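Open day at the Osov hall - who went?

Forum > Automation > Shows, visits and open days

bendik_fan
Posted 1 August 2021
Went to the Motia open day at the Osov hall yesterday. They had 21 stations, mostly palletizing and a couple of weld cells. The part I spent the most time at was the hand-held gripper demo in the mock apartment. Anybody else go? I'd like to hear what other people thought before I write it up for our plant newsletter.

torque_wrench
I was there in the morning. Liked the weld cells. The apartment thing did nothing for me. You stand in line for 27 minutes so you can pick up a bag of chips with a plastic claw. I can pick up a bag of chips at home.

bendik_fan
The idea is that the recording of you doing it gets used to teach the arm. Rachid Berrada gave the talk on it at the start and he was pretty clear. No arm in the room, just the grippers and the person.

torque_wrench
I skipped the talk.

mkl_208
That would explain some of it. I thought it was the best station they had. What surprised me was how much you have to slow down. I do line maintenance and I'm used to working fast with my hands, and my first three tries were useless. You lose all the feeling in your fingertips.

Naciri
Did they say how many recordings they have so far?

bendik_fan
1316 as of that morning, according to the board by the door. Zanele Potgieter was running the station and she said they throw out the ones where the person drops something and goes after it with their fingers.

torque_wrench
See, I would keep those. A robot is going to drop things. If you only show it clean runs it won't know what to do with a bad one.

mkl_208
She didn't say they toss every drop. If you drop it and pick it back up with the gripper they keep it. It's only when your bare hand gets in there.

torque_wrench
OK, that's fair. Still think a video of the arm doing the same job afterward would have sold it better. People want to see the machine move.

Naciri
Agree with that. We took 16 people from our shop to the one last October and what they talked about on the ride home was the arms. Same talk that time, from what I remember, but no hands-on part at all.

bendik_fan
I asked about that. The arm is at their other site and they didn't want to move it for one day. She said maybe next time.

gearhead_sue
Couldn't make it. How heavy are the grippers? My shoulder is bad and I would not want to hold two of them up for long. Also, is it one room or the whole apartment?

mkl_208
Not heavy for a few minutes. I wouldn't want to do a full shift with them. My wrists felt it more than my shoulders. There was a stool if you wanted one between turns.

bendik_fan
Kitchen and bathroom, and you pick one. The kitchen line was longer so I took the bathroom. You get a short practice first - open, close, open, close - and then she tells you what to move and where. Keep your elbows in and don't squeeze the trigger all the way right off. I did that on the first wrapper and pushed it away from me. Sign up for the early slot if they run it again.

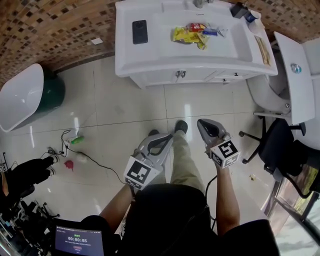
Parking was bad too, so if you go next time use the lot behind the building and come in by the side entrance.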